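Call for Participants: Household and Shop-Floor Chores Study

Willutex Center for Applied Automation, Jamville

The Willutex Center invites adults who do cleaning, sorting, stocking or packing work, paid or unpaid, to take part in a study of how well machines can carry out everyday chores. Applications are accepted through the end of March.

Background

Claims about robots in the home and on the shop floor are frequent, and evidence from people who do the work is scarce. A machine may fold one towel in a laboratory and fail with the next. The Dratitz study asks experienced workers to set the standard against which machine performance is judged. Participants will watch robot arms attempt short tasks, perform the same tasks by hand, and rate both results.

Tasks range from very simple to moderately difficult. The simple tasks concern putting an object where it belongs, a skill on which shelving, tidying and kitting all depend. The target area is drawn by hand and the objects are plain blocks.

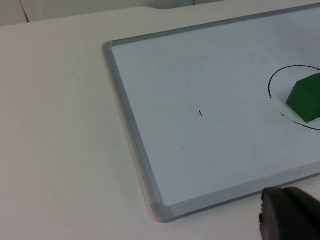 Placement task: green block inside a marker circle on the whiteboard.

More difficult tasks include emptying a dish rack, pairing socks, refilling a parts bin and wiping a counter around objects that must stay in place. The Center does not expect the robots to complete all of these tasks. Ratings of failed attempts are as important to the study as ratings of successful ones, and participants are asked to record them in full.

What participation involves

Each participant attends 2 sessions at the Mbwambo Building in Jamville. A session lasts three hours, including a break, and begins at 9:00 a.m. or 1:30 p.m. In the first session, participants complete a short interview on their own work routines and then perform the tasks by hand. In the second, they observe the robots and score each attempt on a printed form.

For placement tasks, scorers note whether each block is inside the line, outside it or touching it, and whether they would accept the result in their own workplace or home. The last question often divides opinion. A stock clerk may accept a part set down slightly out of position, while a person laying a table may not.

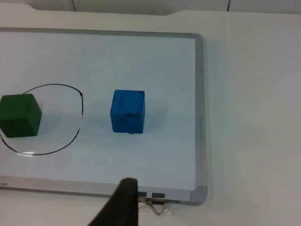 Scorers work separately and are asked not to compare forms until the session has ended. No technical knowledge is needed, and participants will not operate the equipment.

Who may apply

Applicants must be 18 or older, able to stand for short periods, and comfortable reading and speaking English. At least one year of regular experience in household work, retail, warehousing, janitorial work or light assembly is required. Current employees of Willutex and their immediate families are not eligible. The study will enroll 300 participants, of whom 179 have already been placed.

Compensation and privacy

Participants receive $85 per session, paid at the end of each visit, and parking is free. Interview answers and scores are stored under a code number. Participants may withdraw at any time and will be paid for any session they have begun.

How to apply

Application forms are available at the front desk of the Mbwambo Building or by mail from the study coordinator, Chepkoech Khaemba. Please quote study number 1745 on all correspondence. Questions about eligibility should be directed to Wilfredo Policarpio, and requests for accessibility arrangements to Mwajuma Nyanda. Applicants will receive a written reply whether or not a place is available.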